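Uzor drops 22-track tape with zero warning and the Garnent crowd is not ok

2023-10-27

Uzor has finally put the album out. No teaser, no countdown, no snippet on his stories. Just a link posted a little after midnight and then silence from his whole camp. Twenty-two tracks. The fans who spent all of September calling him washed are suddenly very quiet.

The project is self-titled and comes through Garnent, the same label he was supposedly leaving. So that rumor is dead, or at least resting. One track near the end, "Paid in Full Twice", has lines about signing the same paper two times, and people are already reading it as a shot at his own bosses. Garnent reposted the song anyway.

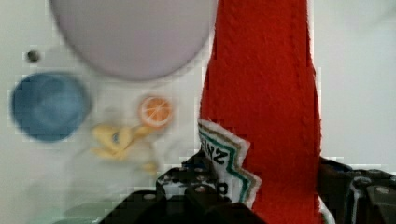
Tessaly Brandt

Now to the part everybody is fighting over. Track nine. Uzor never says Fuklow by name, but the hook borrows the flow from the duo's biggest single and then flips the last bar into an insult about rented cars. Fuklow fans caught it in minutes. By breakfast the comments under his post were a war zone, half of them in caps, and somebody had already cut the verse over old footage of the duo arriving late to their own show in Flokbridge.

That show is where the whole thing started, if you need the catch up. Fuklow were booked to close, Uzor was on before them, and his mic went off in the middle of the third song. His side said it was done on purpose. Their side said he ran over his time. The venue said it was a cable. Neither camp has shared a stage since and two joint dates got pulled from the calender without a word.

Fuklow have not answered with music yet. What they did do is post a yawning face and a picture of a studio door. Make of that what you will. Their last reply record took four days, so the clock is running.

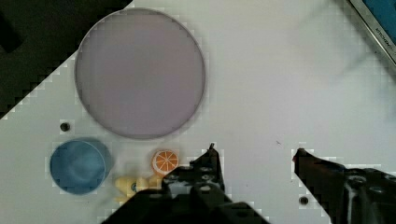

Meanwhile there is a show to sell. Uzor plays the Flokbridge Assembly Rooms next month, his first night back in that town after the mic business, and the room holds 2,060. The first batch of tickets was 400 and it went before lunch. A second batch of 498 is up now, standing only, with the seats held back for later. Prices are the same as his last run – a nice surprise given what everyone else is charging.

No support act named. Fans want a surprise guest, a few of the louder ones want Fuklow to walk out and settle it live, which would be great TV and a nightmare for security.

As for the music itself, first listen only, it is long. The front half is the strongest thing he has done in years, loud drums and hardly any singing. Then it sags around the love songs. Track fourteen could go. Track fifteen could definitly go. The closer, just him and a piano, brings it back and is worth sitting through the rest for.

Vinyl is coming, no date yet. Garnent says orders open once the artwork is signed off.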